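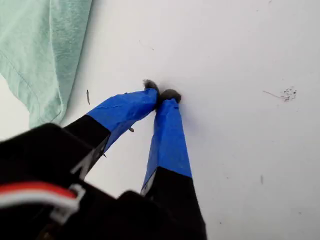
No. 87

Start Diary Letters Walks About

Start > Diary > January

The rain stopped before seven and I went to the allotment in my old shoes, which was a mistake. The path behind the Fallenby bus stop is under water again. I had to walk along the edge on the grass, holding the fence with one hand and the bag of onion sets with the other. It is too early for the onions, I know this. I only wanted to put them in the shed where it is cool, as our kitchen makes them grow green tips in one week.

Rizwan Tanoli was already there, digging. He has the plot beside mine and he starts every year before everybody. He asked if I had decided about the letter, and I said no.

The letter is from my cousin in Zeman. She wants to sell our grandmother's house and she needs my signature. She wrote four pages by hand, very polite, and only on the third page comes the sentence with the money. I have read it so many times that the fold is becoming soft. In our language there is a word for a house where no one has lit the stove for a winter, and I tried to explain it to Rizwan, but in English I could only say "cold house", and he thought I was speaking about my flat.

I have not been in Zeman for 13 years. What do I remember? The pump in the yard that had to be wrapped in sacks before the frost. The plum trees, with the oldest one leaning on the roof of the hen house. My grandmother counting jars in the cellar with a pencil behind her ear. She never threw away a jar, and she never threw away a piece of string.
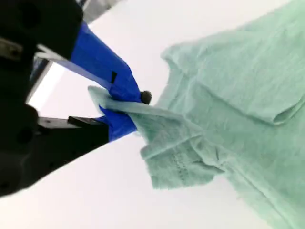 The green T-shirt.

In the afternoon I wrote the answer two times and tore it two times. The first was too cold. In the second I complained about the painting of the fence in a year when my cousin was still at school, so it could not be her fault. After this I made soup with the last leeks and listened to the radio, a programme about lighthouses. A man said that he had lived 20 years beside the sea and could not sleep in a town. I understood him well, although with me it was the opposite. The first nights in Zeman, when we came for the summer, I could not sleep for the quiet.

Wing-yan Kwok telephoned at half past four. She is back from Wanton, where her sister has opened a small bakery, and she has gained a cold and a large box of almond biscuits. I may have half. I told her about the letter and she asked a practical question: how much does it cost every year to keep the house? I did not know. I looked in my papers and found that I paid 600 last year for the roof, and this did not even include the gutter. Wing-yan was silent for a moment and then said, "That is a lot of money for plums." I was a little offended, but I wrote it down.
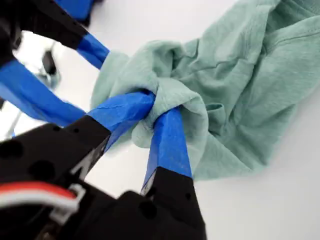 My grandmother had one rule for the house, that nothing went into the cupboard before it was smooth. Sheets, aprons, even the cloths for the floor. She stood at the long table by the window and pulled each piece flat with her hands, and we children held the other end and walked towards her when she nodded. A pale green shirt bunched up on a white table, with all those small wrinkles and folds, would have made her put down her coffee. I have not inherited this. My clean things stay on the chair until I need them, and the chair is never free for a visitor. But tonight I folded everything, also the pillowcases, and it took me almost until nine.

I have now decided something small. I will not sign this month. I will write to my cousin that I am coming in spring, when the night train through Letance is running again, and we can sit in the kitchen and talk about it with the stove lit. If she finds a buyer before that, he can wait some weeks, or he can drink coffee with us.

The shoes are standing on newspaper beside the heater. The left one is worse. Tomorrow: stamps, a new bulb for the hall, and return Rizwan's small fork, which I found in my bag when I came home.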